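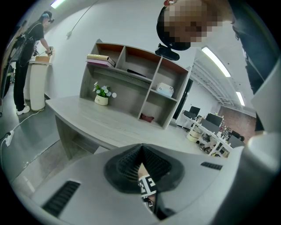
3. Furniture in the Shared Study Room

Our project looked at how the furniture in the Tanwood study room is used and where things end up when people finish with them. The main piece is a light grey wood-grain desk with a curved front edge and a tall open shelving hutch on top. The compartments have light wood-toned backs, so the shelves stand out from the grey. Near it is a round white podium, used as a spot for putting things down, with a light wooden tray or box on it.

We logged 1,525 items put down over the term. Of these, 1,083 went on the desk or in the hutch and 519 of those were later moved by someone else. The podium was used far less than we expected in September.

Cables were the main complaint. A white power strip lies on the floor, with a thin cable running towards the base of the podium. We suggest a floor cover for the cable and labels for the hutch compartments. Both would cost little and could be tried for 2 weeks before the next survey.

This site uses cookies to improve your visit. Accept | Manage settings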